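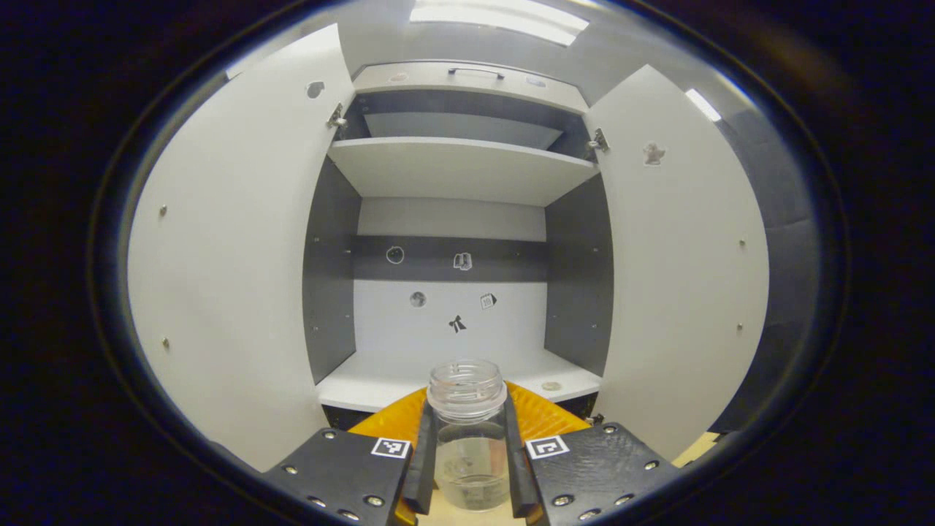
Hello all, my pose tracker keeps losing its place on the approach to a shelf. It's fine until the jar is up between the fingers and the white doors fill both sides, then the estimate slides by 3 cm. Any ideas, please?
Chantal Bouchard

Hello Chantal! I had this with Orkard too (took me ages). Plain white panels give it very little to hold on to, so mask out the gripper and the glass, then lean on the stickers on the back wall. I'd cap features at 600 as well.
Humaira Paracha

try restarting it
Gill

Print this page | E-mail this page
Home > Help > Tracking
Filed under: Perception, Localisation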